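Demonstration gathering (robotics)

Demonstration gathering is the collecting of worked examples from which a robot is meant to learn a task. Each example, called an episode, pairs what the robot's sensors reported with what the arm was told to do, usually many times a second. The word "gathering" suggests berries. The work is closer to filing.

Methods

In teleoperation, a person steers the arm with a hand controller or a second, smaller arm. In kinesthetic teaching, the person takes hold of the robot and drags it through the task, which is good for the data and hard on the shoulders. Scripted gathering leaves the person out: a planner that already knows where everything is performs the task, and the learner is later asked to manage without being told.

The Plorton collection, often cited in teaching notes, holds 332 episodes of one arm putting groceries in a bin. Its guide asks operators to stop after 20 episodes in a row, having found that tired people teach tired habits. Two operators recorded the whole set, and learners trained on it are said to copy the pause one of them made before every grasp.

Simulation

Much gathering now takes place in simulation, where a dropped can dents nothing and the table can be reset in an instant. Scenes are commonly stocked with models of ordinary groceries, so that a good deal of modern robotics rests on pudding mix and canned fish. 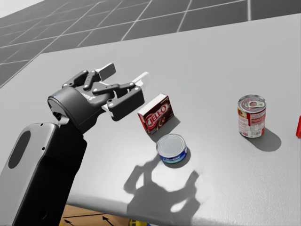
Positions, lighting and camera angle are varied between episodes to keep the learner from memorizing a single layout. The Bunon toolkit does this by default. Stekis, an older package, does it on request and with some reluctance.

Quality

Failed attempts are usually thrown out, though the Jafarzadeh protocol keeps them, labeled, on the grounds that a learner shown only success has no idea what to do after a fumble. Up to 2 retries are allowed per episode - a third is treated as a new episode, or as a sign that lunch is overdue.

Contact | Copyright 2019 | Back to top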